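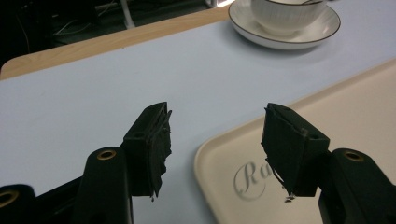

Marit Hallorand

Wanted: people who say their knees can tell when it's going to rain

I don't believe you, but I'd like to give you a fair shot.

Knees, hips, an old wrist break, a bad shoulder, whatever it is. If you live in or near Maltow and you have ever told somebody to bring in the wash on the strength of an ache, you are the person I'm looking for. The diary runs through April, when the weather in this valley can't make up its mind.

I ran a smaller version last spring through the Skellon Almanac, the free paper you find by the door at the feed store. We got 3,515 diary entries out of it. I went in doubtful and came out doubtful, and the people who kept the diaries came out just as sure as they went in, so nobody's mind was changed. Part of that is my fault. I let people write down the ache in the evening, after they had seen what the sky did all day. A person who got soaked at lunch will remember a twinge at breakfast. I would too. So those entries can't settle the matter, and I'm not going to pretend they lean my way either.

This time the rules are tighter.

What you would do

Fill in a card every morning before 9 a.m. and before you check any forecast. That means no phone, no radio, no calling your sister in Bratis where the storms come through first. You mark how bad the ache is, from none to severe, and you mark yes or no for rain by the next morning. "Maybe" is not on the card. Last year "maybe" was the most popular answer by a mile and it is worth nothing.

Drop the card in the box at the Maltow library or send it by text the same morning. A card that comes in late gets thrown out, even if your excuse is a good one. If you miss a day, leave it missed. Please don't fill it in from memory. I can usually tell, and when I can't, that's worse.

The whole thing should take you 2 minutes a day. People who enjoy talking about their knees may need longer, but the card has no room for comments.

What counts as rain

The gauge behind the library decides. If it rained at your place and not at the library, I'm sorry, it didn't rain. This caused more hard feelings last year than anything else, and I thought about using several gauges, but then everybody would want the one that agreed with them.

Who can join

Adults with an ache they believe is tied to the weather. You don't need a doctor's note or a name for what you have. You do need to be around for the full month, or close to it.

I also need people with no aches and no opinion. You would fill in the same card by plain guessing. It's dull and I can't make it sound otherwise, but without you I have nothing to hold the knee people up against. Anyone can be right about rain half the time in April.

Please don't apply if you sell a remedy for joints. I had two letters last year from people wanting to hand out Dafis cream along with the cards. I have no view on the cream. It isn't going out with the cards.

What you get

Not much. There's a drawing for one $1,000 prize, paid for by a reader who believes in weather knees and thinks I'm a crank. Every person who turns in at least 20 cards goes in the drawing once, right or wrong. Better forecasting doesn't get you better odds, and you don't get paid by the card.

You will get your own score in the mail with your group's score next to it. I won't print names. I will print the results whichever way they fall, including if I have to eat my words on the front page of the Almanac.

What this isn't

It isn't medical research and it won't tell you what's wrong with your knee. I am not a doctor. A month in one town won't prove anything about knees in general, and if you see somebody claiming that it did, it wasn't me. If your pain is getting worse, go see someone about it and leave the card blank.

How to sign up

Pick up a form at the library desk or write to me care of the Skellon Almanac, Maltow. Tell me which joint, how long you've been at it, and how often you think you're right. Give me a number for that last one. I'll be comparing it later.

Forms are due by noon on the last Tuesday before the diary starts.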